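Simulation Round Opens the Season for the Plalten Robotics Club

Posted in October by the club coordinator

The Plalten Robotics Club has begun its new season with the simulation round, in which students write and test navigation programs before any team is assigned hardware. Enrollment stands at 20 students, divided into seven teams. Sessions are held in the second-floor computer lab at Nirport and end at 8 p.m.

The task for this round is called Maes. Each team must program a simulated home robot to travel from one room of a house to another, stop within reach of a named object, and report that it has arrived. Teams may plan a route in advance or let the program choose one as it goes. Both approaches were approved last spring and will be scored by the same rules.

Up to 117 points may be awarded. Most are given for reaching the object and stopping at the correct distance. Contact with a wall, door or piece of furniture results in a deduction. Teams must also submit a written log of their test runs, including those that failed. In my own reading of the first logs, the most common difficulty has been doorways. Several programs plan a path through the exact center of an opening and make no allowance for the doors themselves.

The current practice house, Clokasari, was chosen with this in mind. Its target object is the pet bed.
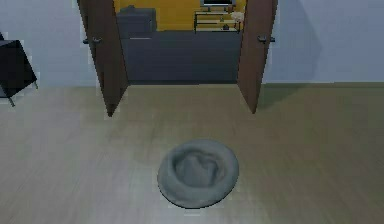

Clokasari practice house: the pet bed in front of the open double doors.

Teams should save their work to the shared drive at the end of each session. Log templates are available in the same folder. The scored runs will follow once every team has submitted a complete log.

Contact | © Plalten Robotics Club | Back to top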